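4.2 Simulated workspace

The arm was assembled in a shared workshop at Surkby, where bench time is booked by the hour and the power to the machine tools is cut in the evening. Most of the grasp planning was therefore developed in simulation. We used Hulis, a scene editor written by the second author for an earlier project, and exported each layout to the controller without further changes. The same controller code runs in both settings; only the joint driver is replaced.

The kitchen layout was chosen over a bare table for its clutter. Items of different height and width stand close enough together that a straight approach to one of them may bring the wrist near another. Figure 3 gives the layout used for the vertical approach tests, with the arm mounted on a cabinet block and the gripper pointing down over a spray bottle.
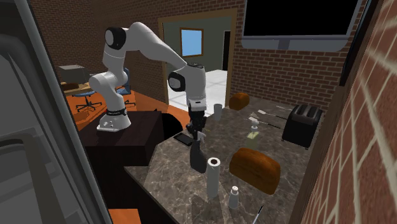
Figure 3. Simulated kitchen layout, gripper above the spray bottle. Tall items on the counter include a paper towel roll and a soap dispenser with a pump top; the phone lies flat.

Each trial starts from a fixed rest pose. The planner receives the target position and a list of bounding boxes for the remaining items, and returns a path or reports failure within 2 seconds. A path is rejected if any link passes closer to a box than the clearance margin, which was set to 38 mm after early runs on the physical arm showed more play in the elbow than the model allowed for. We ran 400 trials in this layout. Of these, 44 ended without an accepted path, and nearly all of the failures had targets placed behind a taller item as seen from the base.

Bounding boxes are a poor fit for items with a narrow top. The spray bottle and the dispenser are both treated as full-width up to their highest point, and the planner gives up space it could use. Cartwright suggested splitting such items into two stacked boxes. This was tried in May on the dispenser alone and is included in the released scene files, but the counts given in this section were obtained with single boxes.

Contact is modeled with one friction value for all items. We did not tune it per material, and grasp success in simulation should be read with that in mind. Section 4.3 covers the transfer to the workshop bench.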